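How to Clean and Reseal the Silicone Around a Bathroom Sink

14 shares | 6 comments

The bead of silicone where a sink or countertop meets the wall usually gives out long before anything else in a bathroom. It turns gray, then black in spots, then starts to lift at one end. Once it lifts, water runs behind it, and no amount of scrubbing will help. You have to take it out and put in a new one.

The job takes an evening, plus drying time. I have done it in three apartments and one house, and the second one I did twice, for reasons explained under Step 3.

What you need

One tube of sanitary silicone, the kind sold for kitchens and baths. I used Firer in white. Painter's caulk will not do.
A caulk gun
A plastic scraper and a sharp utility knife
Silicone remover. Mine was a 500 ml bottle from Drostach, and most of it is still under the sink.
Rubbing alcohol
Masking tape
120 grit sandpaper, only if there is paint on the wall edge
Paper towels and two lint-free cloths
Dish soap

Step 1: Cut out the old bead

Run the knife along the wall side of the bead, then along the sink side. Keep the blade flat. On a ceramic sink you can lean on it a little, but on acrylic or a painted cabinet use the plastic scraper for that side, or you will leave a line you can see from the door.

Pull the bead out slowly from one end. Old silicone often comes away in one long strip. If it breaks, start a new cut and keep going.

Step 2: Get rid of the residue

A thin film stays behind even when the joint looks clean. New silicone does not stick to old silicone, so this film has to go. Apply the remover, wait as long as the bottle says, and scrape again. Open the window and wear gloves.

To check, drag a fingertip along the joint. Clean ceramic squeaks a bit. Film feels rubbery and drags.

If there is black mold in the gap itself, treat it now with a bathroom mold spray and rinse well. Don't use bleach and remover on the same day unless you have rinsed everything in between.

Step 3: Let it dry

I skipped this the second time. The bead looked perfect for a week and then peeled off the wall like tape. The gap behind a sink holds water you can't see, and it needs a full night with the door open. A hair dryer on low helps at the corners. Don't use the sink before you are done, including for brushing your teeth.

Step 4: Degrease and tape

Wipe both surfaces with rubbing alcohol and one of the lint-free cloths. Include the top edge and corners of the cabinet if the bead runs that far, as hand cream and hairspray collect there.

Put down two lines of masking tape with a gap of 6 mm between them. Press the inner edges down hard with a fingernail.

Step 5: Apply the silicone

Cut the nozzle at an angle, smaller than you think you need. Hold the gun at 45 degrees and move at one steady speed from end to end. Do the long run first and the short returns after. Stopping halfway leaves a lump – if you have to stop, do it at a corner.

Step 6: Smooth and pull the tape

Mix a drop of dish soap into a cup of water. Wet your finger, run it along the bead once, and wipe off the extra on a paper towel. One pass is usually enough, two at most. More than that and you start pulling the silicone out of the joint.

Take the tape off right away, pulling it away from the bead. Leave the whole thing alone for 24 hours. Some fast-cure tubes promise less. I still wait.

Keeping it white

Wipe the joint dry after the last person has used the sink at night, and go over it once a week with a cloth and mild soap. Skip abrasive creams. They scratch the surface and the gray comes back sooner.
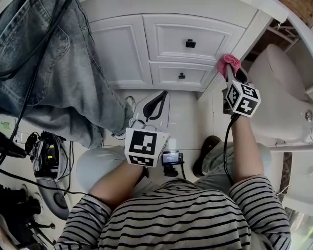
Shahnaz Uddin
Good guide, but I'd add that the soap has to stay off any part you haven't filled yet. I smoothed the left side first, dripped on the right, and had to wipe it all down with alcohol again before the silicone would grab. Also, the open tube keeps for a couple of months if you leave a plug of silicone sticking out of the nozzle and pull it out next time – mine was from March and still fine.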